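4.2 Layout boards and the question of where a part lives

Published in October
By A. Biswas

We came to the layout boards by a side road, and it may help the reader to know that before we get into the results. The earlier part of the study (Section 3) was concerned with loose trays, the kind that most small workshops keep next to the bench, where pegs and gears and little blocks all lie together until somebody needs one. People who work from trays spend a surprising share of their time looking. They look for the part, then they look for the spot it belongs in, and then quite often they look back at the tray to make sure they had the right part after all. Our colleagues at the Odeck workshop had been telling us this for years, in the friendly way that people who do a job tell things to people who study it, and it took us far too long to write it down.

A layout board does some of that looking ahead of time. The idea is an old one and anybody who has hung tools on a wall with their shapes painted behind them will know it already. The board is flat and light in color, and it carries printed outlines that tell you what goes where: a circle for a round part, a rectangle for a block. Smaller plates can sit on top of it to hold the pegs and cylinders upright. The whole thing can be set down on any table that is big enough, turned a little to suit the person working, and lifted away again at the end of the day.

We tried two families of board. The first, which we call the Dorix pattern, uses outlines and nothing else. The second, the Praltetti pattern, adds separate plates for the standing parts, and it is the one that most of our participants ended up fond of. In all we recorded 2,162 placements, made by 38 participants over the course of the study, and we were glad to find that the great majority of them needed no correction at all. The ones that did need correction turned out to be the more interesting ones, and we spend the rest of this section on them.

The round parts gave very little trouble. A gear with a post on top is easy to grip and easy to recognize, and a circle of the right size seems to pull it in. What did cause a little confusion was having two circles of different sizes close together on the same board, since a person in a hurry will sometimes choose the nearer circle over the better fitting one. Participants were good at catching this for themselves. They would set the part down, see the line peeking out all the way around, and move it over, usually with a small laugh.

The pegs were another matter. They are tiny, and a tiny part that has to stand on its end asks for a good deal of patience. The clear ones are harder again, especially against a pale board, where the eye slides right over them. Of the 41 corrections we logged for standing parts, 34 involved a peg, and several participants told us afterward that they had been feeling for the clear pegs with a fingertip before they could be sure of seeing them.
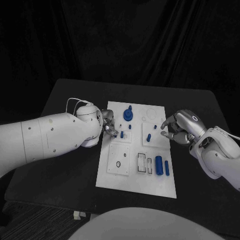
Figure 4. Blue and clear parts on a white layout board, with square plates and printed outlines.

It would be tempting to say that the answer is simply to make every peg blue, and we did talk about it at some length over lunch one Friday. We decided against it. Workshops have the parts they have, and a board that only works with the easy ones is not going to be much use to anyone. We would sooner see a darker plate underneath the clear pegs, so that the contrast comes from the board and the parts can stay as they are. A first version of such a plate is being tried at Odeck now, and we hope to say more about it in a later paper.

One last remark about cylinders, which we had expected to behave like large pegs and which did not. A short cylinder that has been put down a little carelessly may come to rest at a slant, and people were of two minds about whether that counted as placed. We scored a leaning cylinder as unfinished. Some participants disagreed with us, kindly but firmly, and their comments are gathered in the appendix along with the scoring sheet.

Related items
Loose trays and looking time at the Odeck workshop
Choosing outline widths for the Dorix pattern
Plate sizes in the Praltetti pattern: a short note
Scoring sheets for small-part placement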